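The Gimwood Drawer Organizer, Seven Months In

I bought the Gimwood expandable drawer organizer in February, in the middle of one of those gray weeks when you start opening drawers and sighing at them. We had moved into this house the summer before, and the kitchen came with exactly one wide drawer and three narrow ones that are good for birthday candles and not much else. So everything went into the wide one. Spoons, spatulas, the good peeler, the bad peeler, corn holders, a tea strainer, four takeout menus. If you wanted a teaspoon in the morning you had to dig for it, and I am not at my best in the morning.

I had tried to fix it before. First I had a set of loose plastic trays from Vulterard, which look lovely in the store and then slide all over the place the first time you shut the drawer with your hip. After that came a wire tray that was handed down to me, and small things fell right through it (and it rattled!). I gave up on trays for a good while and lived out of a jar on the counter, which worked fine until we started cooking for more than two people again.

The Gimwood is bamboo, with a fixed middle section and two side wings that pull out until they meet the walls of your drawer. That's the whole idea, and it's a good one. Closed, it fits a fairly modest drawer, and opened all the way it filled my wide one with just a sliver to spare on the left. It comes in one piece, no assembly, with little felt dots you stick on the bottom yourself. Do stick them on. I skipped them the first week out of laziness and the tray scuffed the drawer liner, so learn from me there.

Before you put a single thing in it, I'd tell you to empty the drawer out completely and have a good long look at what you own. I spent most of a Saturday on this, with coffee and the radio, and I enjoyed it much more than I expected to. Lay it all out on a table where you can see it, have a few bins handy, and be a little bit ruthless. I found I had been keeping a melon baller through three moves and I don't even like melon. My own rule was that anything I couldn't remember using since the holidays went to the donation box, unless somebody had given it to me, in which case it got one more year.
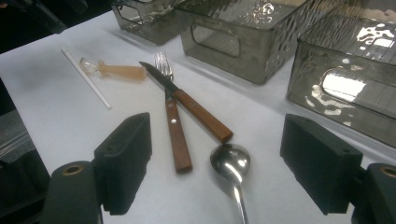

Marlowe wrote in after my first post to say that the sorting did more for the kitchen than any tray could, and that a shoebox cut down to size would have held the forks just as well. I've thought about that a fair amount. There's truth in it, and if money is tight please do go find a shoebox. But I've had cardboard in a kitchen drawer before, and one drippy ladle was the end of it.

Now for how it has held up. The main section is as solid as the day it came. The dividers haven't loosened, the corners are still tight, and the finish wipes clean with a damp cloth. I did take it out and wash it once with dish soap after a honey accident, and I dried it right away and stood it on its side overnight, and it came through beautifully. I wouldn't let it soak.

The wings are where I have a complaint. They run in grooves, and when crumbs get down into those grooves the wing sticks and then lets go all at once, so you get a bit of a jolt. An old toothbrush clears it out in a minute. I'd also have liked the left wing to have a divider of its own, as it's really one long trough and my whisks roll around in there with the tongs. You can buy a divider separately, but it seems to me it ought to come in the box.

The spoon slots deserve a kind word. They're deep enough to hold a full set without the stack spilling over, and they slope a little toward the front, so the handles come up to meet your hand. My soup spoons, which are big old-fashioned ones, fit with no trouble at all. The knife slot is narrower and I'd only use it for table knives. My paring knives live in a block, where they belong.

I looked hard at the Larance version too, and I'd be happy to have it if someone gave it to me. It's a shade prettier, with rounded ends, but it doesn't expand, so you need to measure very carefully and hope. There's also a Villca one in white plastic that a lot of people seem to like for rentals. It weighs next to nothing and can go in the dishwasher, which bamboo certainly can't. For a first apartment I think I'd go that way.

A few bits and pieces, for anyone measuring. Check the inside height of your drawer as well as the width, because the Gimwood stands taller than you'd guess from the box, and my sister-in-law's drawer wouldn't close over it. Open it up slowly the first time, one wing and then the other. And there is a woody smell for the first few days. I liked it, but my husband didn't, so we left the drawer open a crack at night until it faded.

Would I buy it again? Yes, and I nearly did last week for the bathroom, until I measured and found the drawer was too shallow. Four stars from me, with the missing one for that left wing. I'll add a note if the grooves get any worse over the winter.

Posted 2nd September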